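Atlow recording kit, after one season of use
Reviewed by Javiera Tapia

I wanted to love the Atlow from the moment I opened it, and mostly I do! It's the software and sync box you add to a two-armed robot when you want to gather examples for a learning system, so every grasp and put-down gets saved with the head view and the wrist view side by side. We began in September with picking jobs, parts on yellow shelves and a bin on the floor, and we now have 1,596 saved runs (89 of them thrown out, mostly my own clumsy driving).

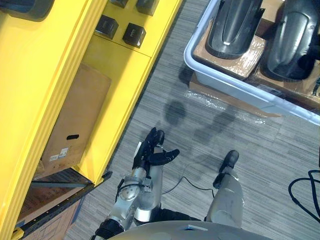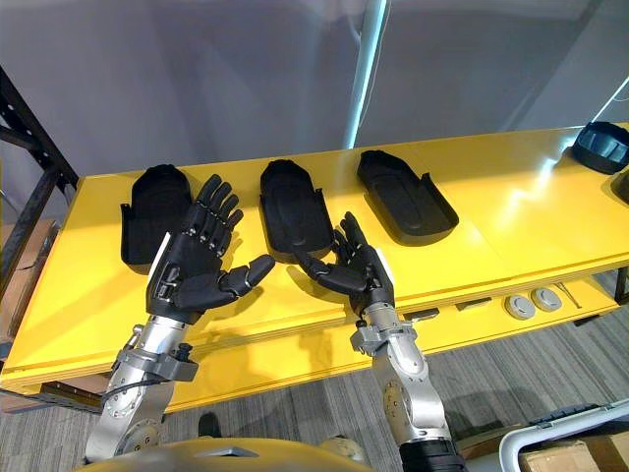
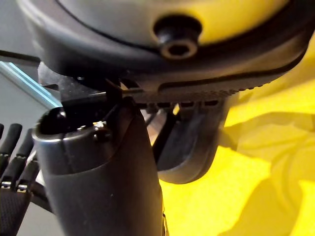
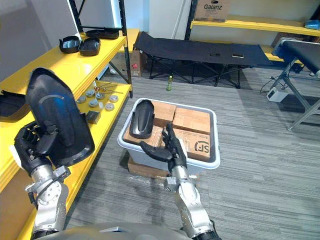

Photos: Javiera Tapia. The third is a wrist view, the others are head views.

What I like best is the labeling screen. You mark the start of a reach and the moment of the grip with one key each, and if you change your mind (I do, constantly) it lets you slide the mark along without losing your notes. Coming from Lasik, where a wrong mark meant doing the whole run over, I was so happy I called my sister.

The wrist video is sharp but tight, so don't count on it alone for big curved shells. Export is slow too, and the manual spends six pages on network settings and one on shiny parts, which gave us far more trouble.

Seven out of ten from me, and I'd go higher if they fixed the export.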